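Banevlow Opens Second Community Tool Library at Clemar Square

BANEVLOW — The Banevlow Tool Library will open its second location in February, on the ground floor of the Clemar Square building. Residents with a library card will be able to borrow hand tools, garden equipment and small appliances at no charge for up to 3 weeks.

The first location, on the east side of town, has 583 active members. Its waiting list for pressure washers and tile saws ran through most of last summer, and many members asked for a pickup point closer to downtown.

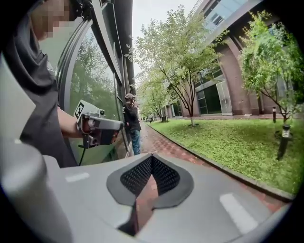
Nghĩa Ninh said the new space will cut the wait for the most requested items and will give members a workbench they can reserve for small repairs. "People were driving across town for a drill they needed for ten minutes," Ninh said. "Now a lot of them can walk."

The Clemar Square location will start with 48 tools moved from the first site. Pranora, a local hardware supplier, has agreed to service the power tools twice a year. Furniture shop Tạ is building the shelving — the last units will be installed in January.

Members may have 2 items out at one time. Reservations can be made at the desk or by phone, and tools borrowed at one location can be returned to the other. Late fees will stay the same.

The new location will be open from 10 a.m. to 6 p.m. on weekdays. Parking is available behind the building, with the entrance on the north side.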